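Pre-purchase inspection checklist -- gripper budget, kitchen station
Site: Golport
Checked by: Orhun Bayram
Date: October 31, 2025

1. Pads, both fingers -- OK. Blue ridged type, spares 25 a set. Order with the units, not after.
2. Pivots and screw caps -- OK. Re-check at delivery.
3. Work height -- OK
4. Utensil mix -- OK. Wood, plastic, metal all on the cloth, keep it like this for the trial.

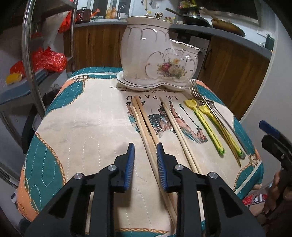

Item 4, chopsticks at the fingers

5. Thin handles on quilted cloth -- COMMENT. Cloth can bunch up. Want a flat mat priced too, Ataberk has the Sakura quote from September.
6. Clearance to shelving rack -- COMMENT. Bags to be moved befor any powered unit goes in.
7. Floor space for second operator -- tight, pass 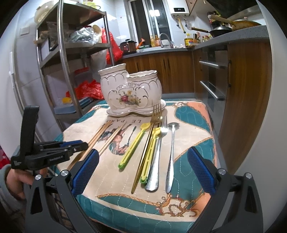

8. Quotes. Olik 2,425 per pair, Kyei cheaper but pads not incl. and 300 for shipping. Leaning Olik.
9. Service plan -- 385 a year. NOT in budget yet, needs adding
10. Breakables -- COMMENT. Ceramic holder stays at far edge, put replacment cost under consumables.

Result: pass with comments. 5, 6 and 9 open -- Ataberk Saraç to close before PO goes out.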